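How to Test Whether a Two-Armed Robot Can Put Things Away

By Eirlys Owen

People ask me whether a robot can tidy a kitchen counter yet. The short answer is that it can do parts of the job, on a good day, if you set the job up with care. This page explains how to run a simple put-away test and get a result you can trust. I wrote it for shops and small labs that already have two arms on a bench and want to know what they can be used for.

What you need

Two arms with grippers, fixed to a flat table. A tray with a low rim. A small cabinet with drawers. Three or four household objects that differ in shape. I like one piece of fruit, one bottle and one upright package. Plain dark table tops give the cameras less trouble than shiny ones.

Step 1. Write down the chore

Use one sentence that a person could follow. "Put the package on the tray" is fine. "Clean up" is too loose, and you will argue later over what counted. Decide what a pass looks like before you start. On our Granton sheet, a package has to be standing inside the rim with the gripper open and clear of it. If it is still being held, the run isn't finished.

Step 2. Check reach

Move each arm by hand to every place it will need to go. Mark the spots it can't get to and keep your objects out of them. Check the cables at the same time. A loop that looks harmless with the arm folded can drag across the table when the arm is stretched out.

Step 3. Start with one object

Run the package alone, 20 times or more. Tall, narrow things tip over when they are let go too high, so set the release height low and raise it only if the fingers hit the rim.

Step 4. Add the hard shapes

Lemons roll. A bottle lying on its side has to be gripped across the body, and the fingers need room on both sides. Change the starting position on every run. If you always put the lemon in the same place, you are testing the robot's memory.

Step 5. Leave the drawers for last

Pulling a bar handle is harder than it looks. The arm has to follow a straight line while the cabinet tries to slide. Fix the cabinet down before you begin.

Step 6. Log every run

Record the failures along with the passes, and write down each time a person stepped in. We logged 2545 runs on the Plallent bench. Of those, 1491 passed with no help and 1047 failed. The other seven were thrown out for power faults. Most of the failures came at the moment of release.

So, can it do chores?

For a fixed table with known objects, I would say it can do some of them slowly. For a real kitchen, with wet dishes and a drawer that sticks, I would not buy one yet. We plan to repeat the test in April with 600 more runs, half of them with the drawers. The table will be laid out the same way, and I will keep the tray on the side where the left arm can reach over its rim.

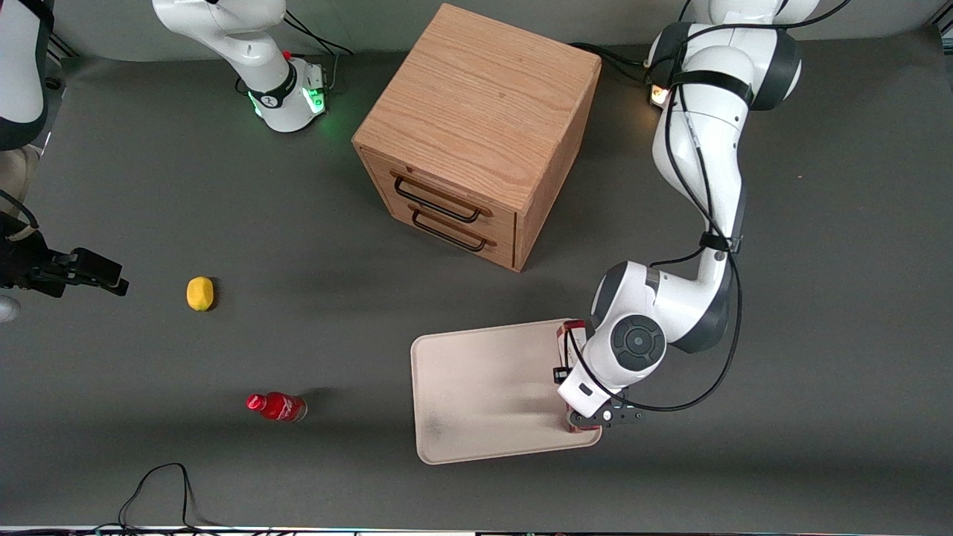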